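Visit notes – Plestis open day, automation hall

Ladi Amadi and I went up in December to look at arms for the packing bench. Writing this the same evening before I forget it all, so excuse the state of it. Ľubica Štefanec wants something she can budget from, numbers are further down.

Got there at 9, signed in, badge, coffee. Hall is smaller than the website makes it look. Susturside had the big stand by the door, mostly conveyors and guarding. Nice stuff, wrong size for us. Fekete were next along, two people on the stand and a queue, so we went back after lunch.

Fekete first then. They sell the arm, the base plate and a year of support as one package. Lead time is 12 weeks from order. Asked what happens if we want a different gripper later – separate quote, and the safety check has to be redone, which we'd pay for. Ladi asked about floor fixing. They'd want to see the slab drawings. Do we have slab drawings? Somebody check.

Belurero was the one I'd come for. They don't bring much hardware, they do the planning side: you tell them your bench, your parts and your cycle, and they build it in simulation before you spend anything on an arm. Sat through the demo, about 30 minutes with questions. The sorting task was up on the big screen.

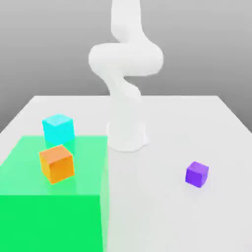
Belurero sorting demo in simulation – green region on the left, purple cube still outside it.

Simple blocks, but it got us talking about the right things. How far out does the arm have to go, how much table do we really need, where does the operator stand. We've been arguing about bench width since spring and never drew it. The engineer said most people turn up with an arm already picked and the layout comes second, then they pay twice for the bench. Ladi gave me a look.

What a study covers: one bench, one arm model, up to 3 part types. You get the layout, a reach check and an estimated cycle time. Extra arm models are charged per model. They need our part drawings and weights up front, and the weights have to be real ones, not the catalog figures. What it doesn't cover is guarding, air, electrics, or anybody's time on our side. Price for the study is 768 and it comes off the bill if we buy the integration through them. If we buy from Fekete it doesn't come off, but we keep the files. Ladi got them to say that twice, I'd still want it in writting.

Lunch was sandwiches, fine. Parking is a pain, go round the back.

Afternoon talk on leasing was thin. Main thing I took from it – monthly figure looks friendly but service visits sat outside it in every case they showed. Put service on its own line in our sheet. Training too, we forgot that last time.

For Ľubica:
Study in this year's budget, arm in next year's.
Guarding quote from Susturside, they'll do it off a sketch.
Ask Fekete for the package price without support, just to see teh gap.
Bench stays on hold until the layout is back.

Ladi has the brochures and both business cards. I've got the study form half filled in, need part weights from the packing team before it can go.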